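Household tips: getting a court file from the clerk, and keeping it in order at home

Last updated July 31, 2024

Most households end up with court paperwork sooner or later. A small claims case, a name change, a landlord dispute, an estate, a traffic matter that went further than it should have. These tips cover how to get copies of what is in the public file and how to store them so you can find a page when you need it.

## Before you ask for anything

Find the case number first. It is on every paper the court has ever mailed you, usually near the top on the right. If you don't have any mail from the court, the clerk can search by name, but many offices charge for the search and a common last name will bring back a long list. Write the number on an index card and keep it in your wallet until you are done.

Next, ask for the docket sheet, which some courts call the register of actions. It lists every paper filed in the case with a date and a short title. Read it at home with a pencil. Mark what you want and skip the rest. People who order the whole file pay for a great deal of paper they never read - notices of hearing, proofs of service, three versions of the same proposed order.

## At the counter

Bring the following:

- the case number
- the docket sheet with your marks on it
- photo ID, even if the rules say you don't need it
- small bills and a check
- a flat folder, so nothing gets bent on the way home

Ask for plain copies unless someone has told you in writing that they need certified ones. A bank or title company will often want certified. Your own records don't need them. At the Pollow county clerk's window the certified fee was $12 a document in June, on top of the page charge, and it adds up fast if you check the wrong box.

If a listed document is marked sealed or restricted, ask whether there is an order sealing it and where that order appears on the docket. The clerk can't give legal advice but can usually point to an entry. If there is no entry, ask how to put a question to the court in writing. Keep a copy of whatever you send, and note the date you sent it.

Count your pages against the receipt before you leave the counter. I once paid for 59 pages and found at home that 19 of them belonged to someone else's case.
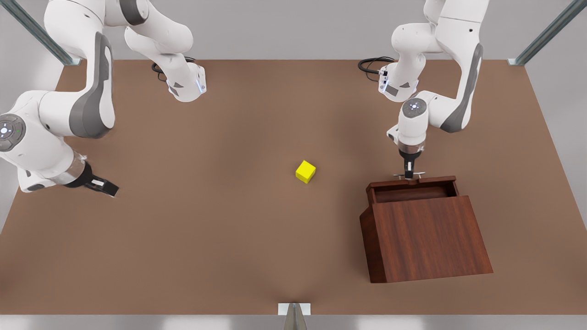 Check the scans too, if the office gives you files on a disc or by email. Open every one. Look at the last page in particular, where signatures and date stamps tend to be. A scan with a missing last page looks complete until the day you need it.

## Sorting at home

Sort by filing date, oldest at the bottom. Don't sort by who filed it. The judge's orders answer the motions that came before them, and they make no sense in a separate pile.

Take out the staples. Use a flat-blade staple remover and work from the back, lifting the two legs first. Pulling from the front tears the corner, and the corner is where the page number often is. Once the staples are out, hold each document together with a plastic clip or a folded sheet of paper.

Number your copies in pencil at the bottom right, straight through from first to last. Then write the same numbers on your docket sheet. The docket sheet is now your index and goes on top.

For hole punching, leave the originals alone and punch the photocopies. If a page has a raised seal, put it in a sleeve and don't press anything heavy on top of it.

## Binders and boxes

I use a Brikard two-inch binder for a single case. It holds 400 sheets before the rings start to gap. Past that, split at a natural point, such as the trial date, and label both spines with the case number and the years covered.

Closed cases go in a Skasholm lidded file box on a closet shelf. Keep them off the basement floor and away from the water heater. An attic is no better, as the heat makes toner stick to plastic sleeves. If sheets have already stuck, don't peel them - slide a piece of dental floss between the page and the plastic and go slowly.

## Blacking out private numbers

Marker alone doesn't hide a Social Security number. Hold the page up to a window and you can still read it. Black it out, photocopy the page, then check the photocopy against the light and hand over only that. On a computer, drawing a black box over the text often leaves the text underneath, where anyone can copy it. Print the page and scan it again.

## How long to keep it

Keep final orders and judgments for good. Keep proof that a judgment was paid for good as well. Receipts and hearing notices can go once the case is closed and the time to appeal has run out. Shred anything with an account number on it.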